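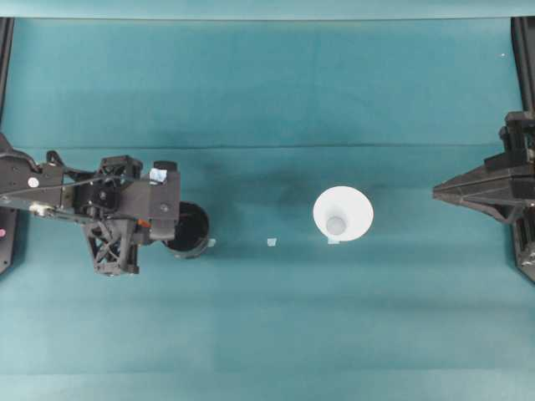 4. Setting up the refill chore

Refilling a jar is our favorite test on the Fladora bench. People ask us all the time whether a machine can do kitchen chores yet, and you learn a lot by watching one try this! The short answer is "parts of them." Picking up a light, stiff thing and putting it down somewhere else is going well. Pouring dry rice through a narrow opening is still hit or miss, so this section stops before the pouring.

4.1 Lay out the table

1. Spread the teal cloth and pull it flat. A faint crease is fine. A ridge that lifts the edge of a container is not.

2. Stick small squares of pale tape across the middle of the cloth, in a rough row.

3. Put the black container by the left-hand mark and the white cone by the right-hand mark, wide end up. Leave the mark between them free.

4. Keep the front of the cloth clear. You will want that space when you add a second chore.

Note: The arms face each other across the cloth. If you are moving over from the Batetti single-arm kit, go back to section 2 and redo the reach check first.

4.2 Run the chore

5. Load the program "Refill, dry" and set the speed to 16. Resist the urge to go faster on day one.

6. Start the run with the container empty. The left arm handles the container and the right arm handles the cone.

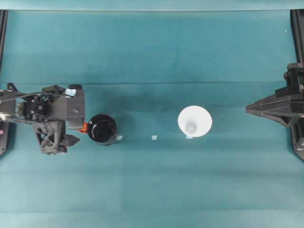 7. Let the run finish, even if the grip looks clumsy to you. A person would fix a bad grip without thinking, and seeing where the machine can't is half the fun of this work.

8. Write down the result and put both pieces back at their marks. Repeat until you have 132 runs.

Caution: Keep hands off the cloth while the arms have power. Press Stop and wait 2 seconds before you reach in.

4.3 Check from the side

9. Open the side view and look at the height of both pieces. From overhead, a cone that leans a little can pass for one standing straight.

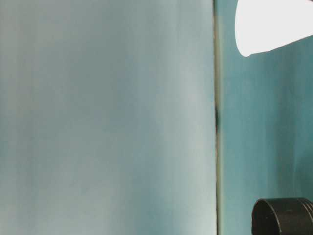 Fig. 4-3. Side view, with part of the white piece at upper right and the ribbed rim of the black one below.

10. If a piece leans, smooth the cloth under it and go back to step 6.

Note: Wellix cloths wear thin after about 2000 runs. Spare cloths are listed in section 9.

Last revised 19 August 2018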